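Unit 9 - Shared Kitchen: Clearing the Counter
Course leader: Gerrit De Smet

Before you wipe a counter, clear it. Wiping between objects leaves crumbs behind them. 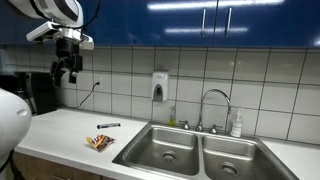
Sort small things first into two groups: waste, and things that belong in another room. A crumpled snack bag goes to waste after you check inside. A black marker lying near the tiles belongs with the office supplies. Plugged appliances stay - only lift the cord when you wipe.

For Thursday: write your own sorting list, 38 words or more, and give it to Chiến Sầm.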